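FOR IMMEDIATE RELEASE 6/22/20

Babalola Refurbishing to add robot benches for desktop computer teardown, opens supplier call
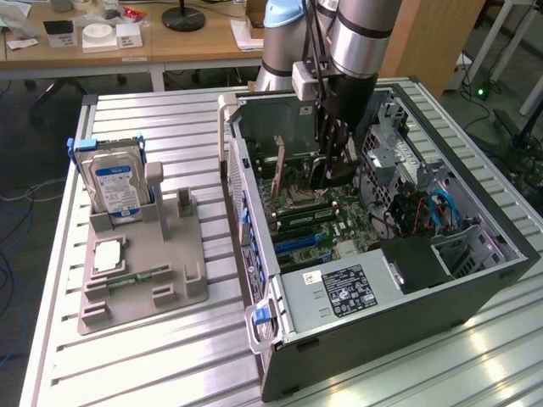

How much of the budget goes to the robot arms themselves?

Less than half. The bulk of it is fixtures, grippers, power and network drops, spares and staff training, and that's the part most first-time buyers leave thin.

Babalola Refurbishing, which takes in retired office computers from schools, councils and health centres and gets them back into use or into parts, today set out its equipment plan for the coming financial year. Two robot benches to start. Five more if the first pair earn their keep, for a total of 7 across the Vamis Street site.

The benches will handle the slow, fiddly end of the job. Memory, drives, processors, expansion cards. Parts come out of the tower and go to a printed tray with a slot for each, then on to test. Staff keep the work that needs judgement: intake, data wiping sign-off, cracked cases, anything swollen or burnt.

Why now. Volumes are up, office clear-outs are up, and the present line of hand benches is full most weeks. The company has 132 models of desktop tower on its books and can't justify a fixture for every one. The plan covers 69 of them, picked by how often they turn up and how much the parts fetch. The rest stay on hand benches for the forseeable future.

What's being bought

Stage one, orders to be placed in August:
- two arms with grippers, same make and model so spares can be shared
- slatted aluminium tables, bolted, with room for a tower lying on its side
- fixed cameras and mounts, one set per bench
- 3D-printed part trays, made in house on the existing printers
- software licences, Neleo bench control, paid yearly
- a full set of spare gripper fingers

Stage two is not approved. It goes back to the board once stage one has run for two full quarters, and the figures will be shared with suppliers who ask.

How the money is split

The company is buying the arms outright and leasing the cameras. It looked at leasing the lot. Monthly cost was fine but the return conditions weren't, too many charges for wear on equipment that is going to get worn. Licences sit in the operating budget, not capital, so they will need to be found again every year. A repair allowance has been set aside from day one.

Trays are the cheap bit and also the bit that changes most. A new tower model can mean a new tray, so filament and printer time get their own line this year. Last year they were lumped in with stationery and it was a mess to untangle.

Electrical work is quoted separately. The Vamis Street building needs a new sub-board before stage two could go ahead at all, and the company would rather pay for that early than have the benches sitting in crates. The quote is in, and the work is booked ahead of delivery.

Staff

No positions are being cut under the plan. Bench technicians will be trained on the new cells on paid time, starting with those who have put their hands up. Each bench gets a lead and a backup. Training runs through Ludo Technical, the same outfit that did our forklift and test-and-tag courses, and is costed per person with refreshers included.

Wages for the bench leads go up one grade from the date they are signed off.

For suppliers

Quotes are invited for stage one tables, guarding, camera mounts and electrical fit-out. Please include:
- delivered price, with freight shown on its own line
- lead time in weeks, and what happens if it slips
- spare parts list with prices held for the first year
- who comes out when it breaks, and how soon
- at least one site running the same gear that we can ring

Quotes without the spare parts list will be sent back. Site visits can be aranged, closed-toe shoes and sign-in at the front office. Part quotes are fine, you don't have to bid on everything.

The budget summary and floor plan are available on request. Floor plan is the current version, ignore the older one with the loading door on the wrong side.

About Babalola Refurbishing

Babalola Refurbishing collects, wipes, repairs and resells office computers and sells tested parts to repair shops. Parts that fail test go to licensed recyclers. Main workshop and trade counter at Vamis Street.

Media and supplier enquiries: front office, Vamis Street. Mark supplier mail "Stage one quote".

ENDS

Contact us | Copyright 2020 Babalola Refurbishing. All rights reserved. | Back to top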